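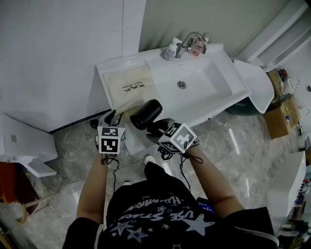
Re: [Wanalmont-bldg] Slow drain and trap odor, ground floor

On the odor complaint: a trap loses its seal in one of two ways, evaporation or siphonage, and the fix differs. I went through the June readings for the Hadard wing before replying. Evaporation needs weeks of no use. A basin in regular service, such as the white rectangular one on the ground floor, should not dry out, so I would look at the vent first. The branch serving it is the longest on that stack.

> The smell is back on the ground floor, worst on Sunday
> mornings. We poured water down everything and it went away
> for a day. Can we just put Tredeck cleaner in all of them
> once a week and close the ticket?

Please don't close it. Cleaner will treat film in the tailpiece and nothing else. If the seal is being pulled by flow elsewhere on the stack, it will be pulled again the next time the upper floors drain together.

Proposed order of work:

1. Measure the seal depth at each fixture after a quiet night. Use a dip stick and write down the number. "Looks full" is not a reading.

2. Run 5 gallons through the top-floor fixture and measure again below. A drop in the lower seal points to the vent.

3. Check the roof terminal for nests and leaves. The Kowalczyk drawings show it behind the parapet — they are wrong, it is beside the hatch.

4. Inspect the utility sink. It is the white one with the broad, flat rim along the wall, and people leave things on the rim. Clear off the folded cloth before testing so that it doesn't end up over the drain. 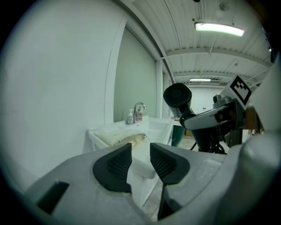 5. Record the fill time for the utility sink with the stopper in, then the drain time. The last entry in the log is 191 seconds to drain. Anything over that goes on the ticket.

If steps 1 and 2 show no loss, I will order a smoke test. Allow 60 minutes per stack and post a notice at both entrances.

Comments (3)

> Step 2 should be repeated with two fixtures open. One is not always enough to pull a seal.

> Agreed on the drawings. The cleanout on sheet 5 is also on the wrong side of the column.

> Does the smoke test set off the detectors in the corridor?

Related threads

Floor drain primers, Hadard wing
Replacing slip-joint washers
Tredeck cleaner and older brass traps
Hot water delay, upper floors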